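Re: [shopfloor-auto] Packing mixed snack orders, is it time yet?

Hello all,

Thank you for the long message. I read it two times, and I also took it to work and read some parts to the people at the packing table. I answer below the parts where I have something to say. Excuse my English, I try to be exact.

> We run a small warehouse in Stuvlow and send out mixed boxes of
> snacks and small gifts. Last March we had a demonstration from a
> seller of picking arms. It was very smooth. Every item was a carton,
> all the same size, and the arm did not miss one. My question to the
> list: has anyone here put such a machine on real mixed goods, and
> did you keep it? I am being asked to decide before the busy season.

We did, and we kept it for some of the work only. At Erora we have one arm with a suction cup, on the line for boxed tea and tins. It does this well. The person who worked there before now does the gift orders, and we did not lose any job over it, which was a question in your earlier message too.

For the mixed orders we tried the same arm with the same cup. We made a test of 403 picks, all from our normal stock. The arm finished 171 of them without help. I must say clearly that this was not a fair mix, as we put in many soft bags on purpose. But your orders sound like mostly soft bags also, so I think the number is useful for you.

> The seller says that soft packaging is "a solved problem" with the
> newer two-finger tools. Do you believe it?

I believe half. A cup needs a flat place and a bag does not give it one. When the bag is full of air the cup can hold, and when it has folds the air goes in and the bag drops. Two fingers do not have this trouble. They can take the bag by a fold or by the end seal, as a person does.

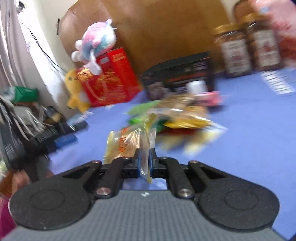
Pinching is the part I would worry about least. A person closing the fingers by hand can see where the packet is weak and where it is stiff, and after a morning anyone can do it. The machine must find the same place by itself, and clear plastic is hard for most cameras, because they see what is behind it or they see the shine of the lamp. A crinkled clear bag like the one between the blue-edged finger tips is in my opinion the right thing to test with, and the seller should be asked to do it in front of you. Then ask for the next pick from a pile of packets in different colours, where one lies over the other. In our test the most common fault was not dropping. It was taking two packets together, and then the order is wrong and the customer finds it before we do.

There is also the question of what is next to the packet. On our table we have glass jars close to light bags, and soft toys for the gift boxes, all in one order. A grip that is safe for the jar will crush crackers. A grip that is right for the crackers lets the jar turn and slide. People change this without thinking. With the arm we had to write a setting for each kind of item, and when the supplier changed the packaging, the setting was wrong again.

> What about speed? Our best packer is faster than the video they
> showed us, but she goes home at four and the arm does not.

This is a fair point and I do not want to be only negative. If the arm can work in the evening alone, slow is fine. But ours could not be left alone. Each time it stopped, somebody had to walk there, take out the packet and press the button. For boxed tea it stops perhaps once in a shift. For soft bags it stopped so often that one person was standing beside it the whole time, so we paid for both.

My advice, if it is useful:

Ask for a trial with your own goods, in your own building, with your own lamps. We used the Drostico trial contract, which was 3 weeks, and I would ask for longer. The first week went only to mounting and settings.

Bring old stock with damaged or wrinkled bags to the trial. They will come in real life.

Write down each stop and the reason, by hand if necessary. The machine's own report counted a double pick as a success.

Begin with 2 kinds of item and add slowly. We began with everything and it made us tired of the project very early.

> Somebody on the list mentioned the Groen site, which is said to be
> nearly without people. Is it comparable to us?

I visited it. They handle cartons and tubs, and the loose bags go to a separate room where people pack them by hand. They were quite open about this when I asked. So I would not compare it with your orders.

If you do the trial before summer, please write to the list how it went, also if it went badly. I would especially like to know the number of double picks. I can send you our stop sheet, it is a simple table and you can change it as you like.

With kind regards from the Erora packing room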